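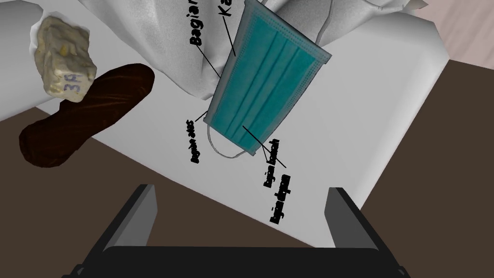

*Simulated tabletop with a pleated face mask, its parts labeled in Indonesian, and the gripper at the bottom. Render: Kedesum*

**Kedesum says cluttered sim tables help grippers pick up soft things**

ERKHAM - A small robotics group here says it has a cheaper way to teach a gripper to handle thin, floppy items. Train it in simulation, on tables full of stuff that has nothing to do with the job, and print words all over some of the objects so it learns not to be thrown by them.

The group, Kedesum, put out a short report in October. Main result: out of 2,948 test pickups in simulation, the policy trained on messy tables missed far fewer than one trained on clean ones. The full breakdown is in an appendix that wasn't online at press time. We've asked for it.

Soft items are the hard part. A box keeps its shape. A mask folds, slides, hangs a loop over the side of a finger. Most training sets get around that by putting one item on a bare table with plain lighting, and the gripper does fine until somebody leaves a rag next to it.

So Kedesum went the other way. Each training table gets a target plus whatever the generator feels like. Cloth, food-looking lumps, blocks with writing on them. The mask in the render above is lying partly over a crumpled white cloth, pale on pale, and the group says that kind of overlap was where its older policy did worst. It kept going for the cloth edge.

The labels are the odder bit. Surfaces are taken from ordinary pictures, including teaching diagrams, leader lines and all. "Bagian atas" is Indonesian for upper part, "bagian bawah" is lower part, "bagian depan" is front part. The policy can't read any of it and isn't meant to. The report says the lines act like false edges, and a model that has seen enough of them stops treating every dark stroke as somewhere to grab.

How it works, short version:

- 2,000 generated tables, each used with several arm starting positions
- 20 target items, all soft or partly soft
- a second model scores each grasp attempt and throws out the lucky ones
- camera view stays near the gripper, so the fingers are in the picture most of the time

That third point matters more than it sounds. In simulation a bad grasp can count as a success when the physics is a bit sticky. Kedesum replays each good grasp with slightly different friction and only keeps it if the item still comes up. Slow, but the group says dropping that step wiped out most of the gain.

Training ran on Karabulut, the shared computing cluster on the east side of town. Kedesum had 15 nights on it, evening to 6 a.m., and lost one to a cooling fault. The report says more time would probaly have helped with the thinnest items, where the numbers are weakest.

Real hardware is where it gets thin. There was a trial on one arm at Classtead, the training workshop on the old mill road, with a handful of items. The report calls it "encouraging" and gives no table. Masks and gloves went well, it says. Plastic bags did not - the sim bags are stiffer then real ones and the policy closes too early. Thin ear loops were also a problem, the fingers sometimes catching a strand instead of the body.

No outside group has repeated the work yet. The scene generator is supposed to be released before the end of the year, along with the list of surface pictures. The trained model is staying in house for now, the group cites licensing on part of the simulator.

Next up is a longer run at Classtead with two arms and a folding task. Start date depends on when the workshop's second bench is free. Kedesum also wants to test how much of the clutter is really needed, since tables with more items take longer to render and the report doesn't say where the benefit levels off.

More when the appendix is up.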